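Visit report: the cloth cell at Plurkgate

30 December 2022

The workshop at Plurkgate opens its doors twice a year, once in July and once between the holidays. I had missed the summer one, so I took the early bus out this week and got there before the coffee was ready. The building used to be a seed warehouse and still has the loading dock at the back. Visitors sign in at a folding table, get a sticker and a pair of safety glasses, and are sent down the hall in small groups.

Most people had come to see the big palletizer in the main bay. I wanted the cell they call Kanuter, which has a room to itself past the tool crib. It is a single arm on a bench, and its work is picking up, moving and folding cloth. The technician who looks after it was giving the talk, and she kept it to the setup and the upkeep, which suited me fine.

The bench comes first. Before anything else goes down, the top is covered with heavy fabric. They tried running on the bare surface in the first months and had trouble with the fingertips skidding when they came down to pinch a hem. A layer with some give lets the tips press in a little and get under the edge. The color matters too. The cover needs to be far enough from the work cloths that the software can find the border between them, so they buy the two in colors that don't go together at all.

The cover does not have to be flat. I asked about this, expecting to hear that someone irons it. They smooth it by hand at the start of a shift and leave the small folds alone. A big fold gets pulled out because the arm has been known to pick up the cover along with the cloth, and then everything on the bench moves at once.

The camera sits on the wrist and looks down between the fingers, and its picture is up on a monitor on the wall. The technician spent most of the talk in front of that monitor. She prefers to check the approach from there and says the view from the side of the bench tells you very little about where the tips are going to land.

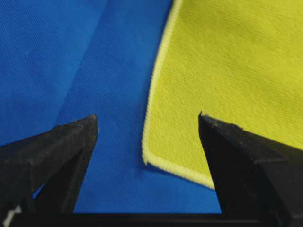 Wrist camera view at Kanuter, with the fingers open and the rounded corner of the work cloth between them.

Corners are the hard part. A straight hem can be grabbed nearly anywhere along its length. At a corner the fingers have to come in at a useful angle, and if they close a little too far in they get a double handful of cloth, which then folds badly. The stitched border helps, since it is paler than the rest of the cloth and gives the software a line to follow. Cloths with a cut edge and no stitching are kept for a separate set of tests, and she said the results there are not good enough to show visitors yet.

Then we got to maintenance. The fingers are treated as a wear part. The tips touch the bench over and over, and they pick up nicks along the top edges and at the point. A chip on the top side is left alone. A chip on the inner face means the finger comes off, because a rough spot there snags the loops in microfiber and the cloth will not let go when the fingers open. To check, she wipes an old scrap of cloth along each inner face and feels for a catch. I was allowed to try it on a retired finger and found the bad spot on the second pass.

Fingers are swapped in pairs, even when only one is worn. The limit is 600 grips, and the pair on the machine that morning stood at 438. The count is kept on a clipboard hanging from the bench leg. Each finger is held on with 4 screws. The old thread inserts used to pull out if you were heavy-handed, so there is now a small torque driver tied to the bench with a cord. After a swap the arm is run through an open and close cycle with nothing in it, then sent to touch a block at a known height. If the reading is off, the fingers are reseated before anybody touches the software settings.

Lint is the other chore. It collects at the base of the fingers, where they meet the body of the gripper, and works its way into the slide. They brush it out at the end of every shift with a soft paintbrush. Compressed air was given up after it blew the lint further in. The slide is opened and cleaned properly every 300 hours, and that takes most of a morning.

The work cloths get washed too, without softener. Softener made them slippery for a couple of weeks and threw off a whole batch of tests before the cause was found.

Next door is Danladi, an older cell that was shut down for a bearing replacement, so we only looked at it through the window. A third one, Horero, is still in crates. It is supposed to be running by the next summer opening.

Practical notes for anyone going: the parking lot is small and fills early, the bus stop is a ten-minute walk along a road with no sidewalk, and the cell room is warm, so leave your coat at the front table. The talk is given once an hour. Ask to try the scrap cloth test if they don't offer it.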